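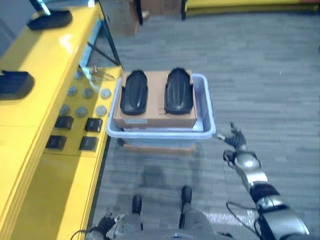 Right hand at the edge of the blue bin, parts and pads on the yellow bench.

pollent-bench
Data and code from the Pollent build, shared workshop at Wolisley. Pick things up, put them in other things. Still going.

Status
Works on our machine. Not tidied. December dump, next one when we get round to it.

What's in it
995 episodes, two sets:
set_a - hard things. Bins, boxes, small stuff off the bench.
set_b - soft things. Cloth mostly. Fewer of these, they take ages.
Each episode is one folder: head view, wrist view, joint log, a one-line text note. The notes were typed in a hurry so expect spelling. Head and wrist clocks are synced to the joint log at the start only, drift gets worse on long ones. tools/realign fixes most of it.

Size
Big. If you only want to look, grab the 100 episode sample first, it's in sample/ and has both sets in it.

Getting going
Unpack next to the code, not inside it. Then:
run setup
run check_paths
run play sample/ 1
If play opens and shuts straight away your path has a space in it. Known. Not fixed.

Notes on the rig
Arms are run by Lui, our own control script, name stuck. Lui does speed limits and the stop button and not much else. Grip force is a plain number from 0 to 500, no units, we never calibrated it. Below 100 it drops boxes. At 500 it dents them. Cloth wants the low end, and close slowly or you get a fold and nothing else.
Cables: leave slack at the elbow. Most of the dead runs early on were a cable pulling out half way, those are marked bad in index and skiped by the loader.
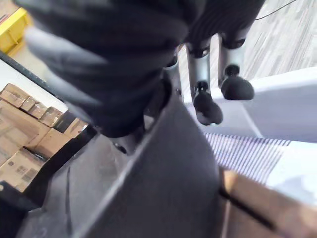

Grollport wrote in after trying set_b to say the grip number is no use on its own, a firm grab and a lucky one come out the same in the log, and could we please save finger gap as well. Fair point. Finger gap is logged from the next dump on, column name gap_mm. Old episodes won't get it, the number was never saved anywhere.

Labels
ok / bad / unsure. By hand, one pass. "unsure" means we argued about it. Don't train on unsure unless you've looked at them.

Known problems
- index has a few doubled rows at the end, drop them
- wrist view goes dark for a moment when cloth covers it, left in on purpose
- carpet marks moved between sessions so don't use them as a fixed point
- 3,000 step cap on every run. Long cloth ones just stop there, they are not failures, check the note
- left hand log has the thumb reversed. Flip the sign. Loader does it for you, raw files don't

To do
gap_mm in the loader
proper units for grip
a bag task, maybe
second pass on teh unsure ones

Using it
Free to use for anything, say where it came from. If you fix realign send the fix back to the Pollent list, a plain patch will do. Please don't ask for the raw video, the disk is full and we're keeping only what's in the folders.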